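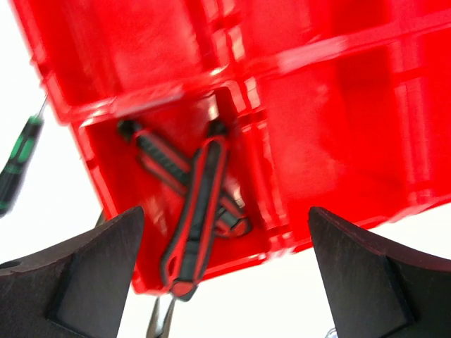 Mending Evenings Are Back for the Summer

Well, friends, it took us most of the spring to find a room, but the mending evenings at Pliltthorpe Hall are starting up again, and I couldn't be happier to be the one writing to tell you so! The first one is 6/24/23, doors at 7, and we'll go on until people get tired or the tea runs out (last year it was usually the tea).

For those who are new to the list, a mending evening is just what it sounds like. You bring the thing that has been sitting in the hall closet since winter – the lamp that flickers, the coat with the torn lining, the chair that leans – and you sit down next to somebody who has fixed one before. You do the work yourself, with company. Suha Awwad will be at the sewing table again, and she has asked me to say that she would love to see more zippers this year, as she got very fond of them last June. Nizar Hakim is taking lamps and small radios. Please take the bulbs out and bring them separately, wrapped in a sock or something like it.

Georges Abu Hammour will look after wooden chairs and stools. If yours needs glue, come early, because it has to sit clamped for a good long while and you may end up leaving it with us overnight. He'd also be very glad of any clamps you can lend. Put your name on them with masking tape, and on any other tools you bring along, too. We still have a nice pair of pliers from last summer and a tape measure that I would dearly like to send home.

A word about space. The new room holds 30 people comfortably, and there are 77 of you getting this newsletter, so do drop Qistina Nair a line if you plan to come. She's keeping the list and can put you down for a later evening if the first one fills up. There's no charge, though a plate of something to share is always welcome. My own lemon bars will be there whether you want them or not.

Parking is on the Mahasneh Street side, and the side door is the one with the ramp. The front door sticks terribly in warm weather – Elias Geagea has promised to plane it down, and we may just hand him the plane when he walks in.

If you can't make it but have fabric scraps, buttons or lamp cord to pass along, leave them in the box inside the side door any morning. No more wire hangers, please, we have plenty.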